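Folding and storing chunky knits when you have one dresser and a bed to work on

Home & Laundry > Clothes care > Sweaters
Asked April 2, 2025 | Viewed 979 times

attic_sorter

Hi all! We moved into a smaller place in Drasville in February and I lost my closet shelves in the deal. What I have now is one dresser with deep drawers, each one 24 inches wide, and a pile of winter knits I love too much to give up. A couple are thin, most are the thick kind with ribbed cuffs and a ribbed waist.

My trouble is that my folding is terrible. I do the store fold, the one where you hold the thing up against your chest and flip the arms behind, and with a heavy sweater it comes out lopsided with one arm hanging out. By the time I get it in the drawer it's a lump. Then I pull one out and the whole drawer comes with it.

I don't have a table big enough to fold on, so it's the bed or nothing. Is there a good way to do this on a soft surface? And do I stack them or stand them up? Also wondering about hanging, my sister-in-law hangs everything and swears it's fine. And do I need cedar or lavender or something in there?

Thanks so much in advance, I'm kind of excited to finally get this drawer right!

knits_and_quilts
Accepted answer | 6 people found this helpful

Oh, I love this question! The bed is my favorite place to fold sweaters, I have a dining table and I still use the bed. A quilt has enough grip that the knit stays where you put it (on a slick tabletop the arms slide around). You do want the cover pulled fairly smooth where you're working. I shove the comforter up toward the pillows and use the lower part.

My order of doing things, after a lot of years of wool:

1. Sort first. Thick ones in one heap, thin ones in another, and anything with a zipper or hood off by itself. Check elbows and cuffs while you have them in your hands, it's the one time you'll notice a loose thread.

2. Lay the sweater out flat, front down if it has buttons, either way if it doesn't. Smooth it with your palms from the middle out to the side seams. Don't pull on the hem to straighten it! Ribbing stretches and then it sits all wavy. If your sweater has stripes you're in luck, because the stripes tell you right away if one side is riding higher than the other.

3. Fold one sleeve in across the body. With a long sleeve, let it go over and then turn it down so the cuff points at the hem. With a shorter one you can leave it lying straight across. I like the sleeve to lie on the body with no twist in it, so follow it with your hand from the shoulder to the cuff.

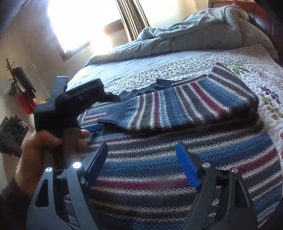 Striped sweater with one sleeve folded back over the body, and a navy knit bunched up in a hand.

4. Bring the other sleeve over the same way. Now fold the sides in until the whole thing is as wide as you want your stack to be. For a 24 inch drawer I'd go for two stacks side by side with a little space to get your fingers in. Measure the drawer on the inside, mine turned out narrower than the front!

5. Fold up from the hem. Thin sweaters get thirds. Thick ones get one fold in half and I stop there, or one more small turn if the drawer is short front to back. Every extra fold in a chunky knit is a bulge, and it wants to spring open. Press down gently with both hands and let the air out.

6. Turn it so the smooth folded edge faces you. I can't tell you how happy this makes me when I open a drawer. You see a row of nice round edges and each color is right there, and you can slide one out without digging through cuffs and necklines.

What you're going for is a thick rectangular stack, like this striped one:

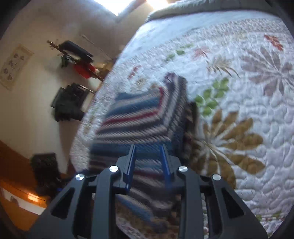 7. Stack heavy on the bottom, light on top. Three thick ones high is my limit, past that the bottom one gets creased and you're back to pulling the whole drawer out.

8. Put the ones you wear every week in the top drawer and leave the holiday ones down low. Sounds obvious, took me ages.

On standing them up: it works beautifully for T-shirts and thin cotton sweaters. Thick wool slumps over as soon as you take one out, unless the drawer is packed tight, and then you're squashing them. Try it with your thin ones and see!

On hanging: your sister-in-law may get away with it if hers are light. Heavy knits grow longer on a hanger and you get those little points at the shoulders. If you have to hang one, fold it in half lengthwise, lay it over the hanger bar with the body on one side and the arms on the other, and it will hold its shape much better.

Have fun with it. Put some music on and do the whole pile in one go, it's a really nice way to spend an afternoon.

ots_river_gal
2 people found this helpful

Agree with everything up there, just adding the part about smells. Clean is what matters most. Moths go for sweat and food spots, so wash or air everything before it goes in for the summer, and make sure it's all the way dry. Cedar blocks smell wonderful but they fade, you have to sand them a little every season. Keep them from resting right on pale wool. I use little cotton bags of lavender from the Emier market and tuck one in each corner. I don't know how much they do against bugs but opening the drawer is a treat!

If you run out of drawer, a flat zip bag under the bed is great. I'd skip the vacuum kind for wool.

dresserdan_prolura
0 people found this helpful

just roll them. I have around 600 things in my house that are rolled up lol. rolls great, looks great, never ironed a sweater in my life

attic_sorter
Reply from the original poster

Thank you thank you! I did the thick pile on the bed this morning and stopping at one fold was the thing I'd been missing, I was trying to get everything down to the size of a paperback. Two stacks fit with room for my hand between them. The thin ones are standing up in the top drawer and so far so good. Going to look for lavender next. The rolling I'll save for my suitcase!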